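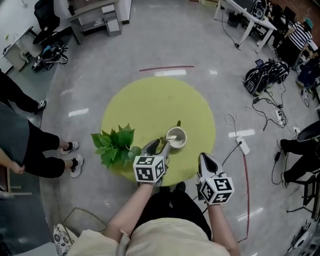

*Photo: Ylva Vik*

**Ticket:** Vomau 7 handset, mobile data drops after standby
**Product:** Vomau 7, dual SIM, retail firmware
**Reported by:** Yareli Quintero, Peltwood service desk
**Assigned to:** Eskil Fagerlund, Stalness device support
**Status:** Resolved, workaround published, firmware fix pending
**Severity:** 2

## Initial report (Quintero)

Customer phones lose mobile data after the screen has been off for a while. Signal bars stay full and the network label stays on 4G. Voice calls and texts still work. Browser and mail time out until the user toggles airplane mode or restarts.

Only seen with two SIMs fitted. We swapped two of the phones for new stock and the replacements did the same thing once the customer's SIMs were moved over. Factory reset made no difference.

All affected customers use an Agyeman SIM for data. The second SIM varies.

## Log

**Tuesday, 9:15 – Fagerlund**
Picked up. Please confirm the following from one affected phone:

- build string from Settings > About phone
- which slot holds the data SIM
- APN name and APN protocol (IPv4, IPv6 or both)
- whether battery saver is on

Please also say if the drop happens while charging.

**Tuesday, 10:40 – Quintero**
Build is the current retail one, no updates offered. Data SIM is in slot 2. APN protocol is "IPv4/IPv6". Battery saver off. It does not happen on the charger, or at least we have not managed to get it to.

**Tuesday, 11:05 – Fagerlund**
Charging blocks deep sleep on this model, so that fits. Trying it on the bench with two SIMs, data on slot 2.

**Tuesday, 13:30 – Fagerlund**
No failure yet. Bench phone has been through four long standby periods and data came back each time. My data SIM is not from Agyeman and its APN is IPv4 only. Asked Torvik for an Agyeman SIM from the test drawer.

**Tuesday, 14:20 – Torvik**
SIM handed over. Note that it was provisioned for the old tablet trial and the profile may be out of date. If the APN list comes up empty, enter it by hand.

**Tuesday, 15:50 – Fagerlund**
Reproduced. The APN list was empty and I entered it by hand with the protocol set to IPv4/IPv6. Data was gone after the first long standby. Interface state after wake:

```
rmnet0 DOWN
rmnet1 UP mtu 1500
 inet present
 inet6 tentative
default route: none
```

The modem holds the data session open and the interface is up, but there is no default route. The IPv6 address never leaves the tentative state. The connection service waits for both address families before it installs the route, and it keeps waiting.

**Tuesday, 16:10 – Fagerlund**
Moved the data SIM to slot 1, same APN, same settings. No failure. Moved it back to slot 2, failed on the first try. Radio log from the failing case:

```
wake: resume request slot=1 ok
wake: resume request slot=2 deferred
ra_timer start slot=2 timeout=3000
ra_timer expired slot=2
ra_timer restart suppressed (slot busy)
```

Slot 1 gets the radio first on wake. The slot 2 request is deferred, but its router advertisement timer starts right away with a timeout of 3000 ms. If the advertisement has not arrived by then, the timer expires and the retry is suppressed while slot 1 is still registering. Nothing restarts it afterward.

**Tuesday, 16:25 – Söderlund**
Read through the above. Does it matter what is in slot 1? With an empty slot there should be no deferral.

**Tuesday, 16:45 – Fagerlund**
Correct, with slot 1 empty it does not fail. With slot 1 occupied but switched off in the SIM menu it does not fail either. Any active SIM in slot 1 is enough to trigger it, and I have now tried three different ones.

The earlier bench result with the IPv4 APN is also explained. Without an IPv6 address to wait for, the route goes in as soon as the interface is up.

**Wake cycle test – Fagerlund**
Ran a scripted loop overnight: screen off, wait for deep sleep, wake, ping, record. 200 cycles per configuration, same phone, same position on the shelf.

| Data slot | APN protocol | Slot 1 state | Failures |
|---|---|---|---|
| 2 | IPv4/IPv6 | active | 80 |
| 2 | IPv4 | active | 0 |
| 2 | IPv4/IPv6 | disabled | 0 |
| 1 | IPv4/IPv6 | active | 0 |

It is intermittent even in the bad configuration, which may be why it passed acceptance. The acceptance plan has a dual SIM standby case, but data is on slot 1 throughout.

**Söderlund**
Raised with the Vomau modem team, radio log and table attached. Requested change: start the timer when the deferred request is granted, and allow a restart after expiry. They have accepted the defect. No build date given beyond June.

**Quintero**
Can we tell customers to swap the SIMs over in the meantime? It is easier to explain by phone than the APN menu.

**Fagerlund**
Yes, the swap is the preferred workaround. Two cautions. Default SIM settings for calls and texts follow the slot, so they need to be checked after the swap. Customers with a memory card should know that it shares the slot 2 tray and should be unmounted first.

## Workaround as published

Option A, swap SIMs:

1. If a memory card is fitted, unmount it in Settings > Storage.
2. Power off and put the data SIM in slot 1.
3. Power on, open Settings > SIM cards and set mobile data to slot 1.
4. Check the default SIM for calls and texts.

Option B, change the APN:

1. Open Settings > Mobile network > Access point names and select the APN in use.
2. Set APN protocol to IPv4. Leave the roaming protocol as it is.
3. Save, then turn airplane mode on and off once.

Option B is lost on a factory reset and may be overwritten by an operator settings message.

## Follow-up

- Add a slot 2 data case to the dual SIM standby tests (Torvik)
- Refresh the Agyeman test SIM profile (Torvik)
- Retest with the wake cycle script when the fixed build arrives (Fagerlund)
- Peltwood to stop swapping hardware for this symptom; two returned units to go back into stock after a reset (Quintero)

**Quintero**
Option A applied for six customers so far, no callbacks. One could not swap because the tray was bent, and has been given option B. The tray is logged as a separate ticket.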